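2026-04-03 — dye bench, Skevdale wool

Started late, scale needed recal. Used the 1000 g weight, reads fine now.

Madder bath no. 2. Skein weight 151 g dry, alum mordant from Yamuna's batch (she says the jar label is wrong, it's alum, not cream of tartar — relabeled it). Soaked overnight. Brought up slow on the small burner. Color came out more brick than red. Water here is softer than at Wekthorpe so maybe chalk next time, a pinch, see what happens.

Weld bath: didn't get to it. Stalks still in the bag on the shelf, need choping.

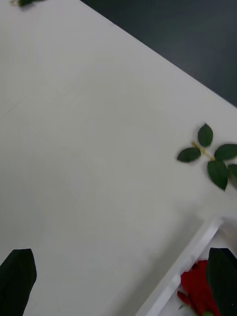 Iron dip on the three test strips from last week. Strip A went dull olive after one minute, B nearly brown, C I forgot in the pot so ignore C. Damián wants the olive for the Barrientos order. Told him no promises till we do a wash test and a light test. Light test goes in the south window, half covered with card, check in May.

Octavio asked again about dyeing the cotton with the same recipe. Won't take without tannin first. Oak gall is out, sumac maybe — Yareli has a source, ask her for price.

Spent 309 on the new pot incl. shipping. Lid doesnt sit flat. Emailed Karmont, no answer yet.

To do
— chop weld, soak
— rinse skein 2 again, still bleeding a little into the bowl
— pH strips, we are down to the last few
— copy madder notes into the big binder, page after the walnut one
— find the other thermometer

Left burner off, gas off, window open a crack.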